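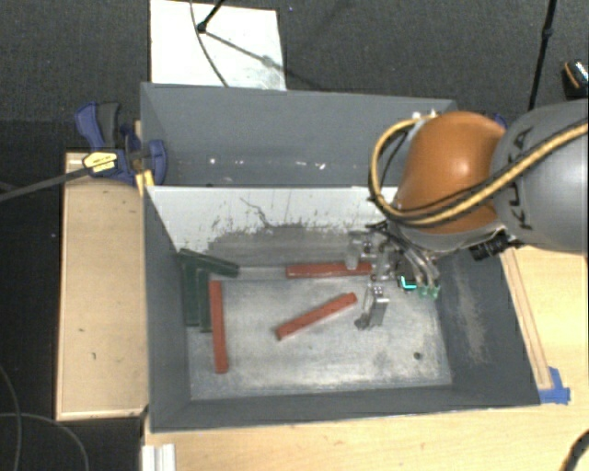 Why do we clamp everything down before the first slow run? A bin that shifts by a finger's width leaves every taught position wrong by that same width, and you'll spend your evening hunting a fault in a program that was fine all along.

So, before our October session at the Cultitz workshop, do please go round your own bench at home and give each thing a friendly shove! Write the speed in your notebook too (I start at 20 mm a second, and I'm in no hurry).

Henrike Kohlhase

20 shares
184 comments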